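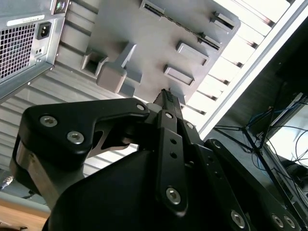

Ustyna Zhuravel wants to know if she can put more memory in a ten-year-old desktop by herself, or if she has to hand it over to the shop on the corner, where they have quoted her $200 and a wait until April. She adds that she is good with a screwdriver and bad with instructions.

Well, Ustyna, that describes most of the people who read this page. Do it yourself. Adding memory is the easiest job inside a computer, a little harder than changing a vacuum bag and a good deal cleaner. The last stick I bought was $33, secondhand, in a padded envelope that smelled of somebody's cigars.

Before you open it

Shut the computer down properly, switch it off at the back and pull the power cord out of its inlet. Then press the power button once more with the cord out, to use up whatever is left inside. Unplug everything else too. If the plugs all look alike to you, tie a bit of yarn around each one. Older towers often have two small round ports for the keyboard and mouse, one purple, one green. Purple is the keyboard. I have looked this up more times than I've looked up my own blood type.

Find out what kind of memory the machine takes. It's usually in the manual, which you threw away, or printed on the stick you already have, which is inside the computer. Take the old stick out and bring it along when you go shopping. DDR2 won't go into a DDR3 slot, however kindly you lean on it. Check how much the board can handle as well, or you may pay for memory it will never notice.

Making room

Lay the tower on its side with the removable panel facing up. Working on one that is standing means doing everything sideways with your head in a box. A firm, flat table is what you want. Beds are bad, carpet is worse, and the kitchen counter is fine if it's dry and you can keep the family from making toast.

Give the small parts a home of their own. I use a muffin tin from the back of the cupboard: screws in one cup, covers in another, reading glasses in a third. Yaroslav Symonenko swears by an egg carton, and I have nothing against egg cartons except that they close, and then get put in the fridge.

Touch bare metal on the case before you touch the board or the memory. Skip the wool sweater.
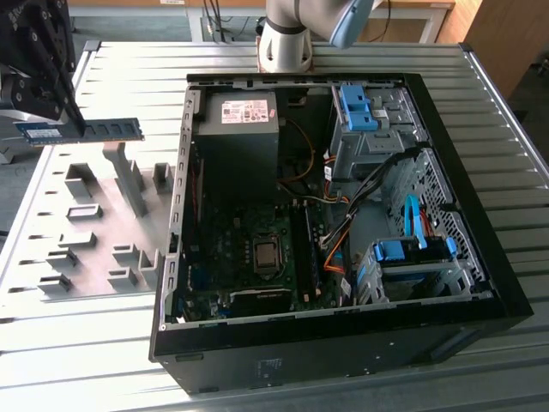 Memory stick held level, gold contact edge facing down. Both slots are still empty.

Putting the stick in

Hold it by the ends and keep your fingers off the gold. Push the clips at the ends of the slot outward. Now look at the bottom edge of the stick, where there's a notch that sits a little off center, and match it to the bump in the slot. If they don't line up, turn the stick around. If they still don't line up, you have bought the wrong one (see above, under cigars).

Press straight down with a thumb at each end. It takes more of a push than seems polite, and on most boards you get a click as the clips come in. My first time I stopped short of the click out of good manners and spent an evening listening to the computer beep at me.

With two sticks of the same size, fill the pair of slots the manual tells you to. If the board has only two slots, the question answers itself.

Cables

While the lid is off you will be tempted to tidy the cables. Move them gently out of your way and leave them plugged in. I once unplugged a drive for the sake of neatness and then accused the new memory of eating my photographs.

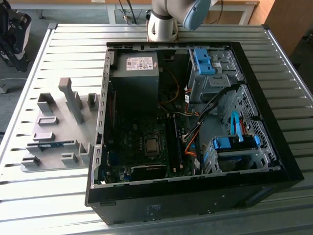 Side panel off: power supply top left, drive cage with blue latches top right.

Dust is another matter. Take the case outdoors, use short bursts of canned air and hold the fan blades still with a pencil. Leave the power supply closed, whatever is living in it.

Closing up

Plug in the power, the screen and the keyboard and try it before the panel goes back on, hands well clear. If it starts and reports the new amount, shut it down, pull the cord again and put the panel on. If it beeps or sulks, power off, unplug, take the stick out and seat it again, harder.

One screw will be left over in the muffin tin. Mine has been there since the spring, and the muffins have had to work around it.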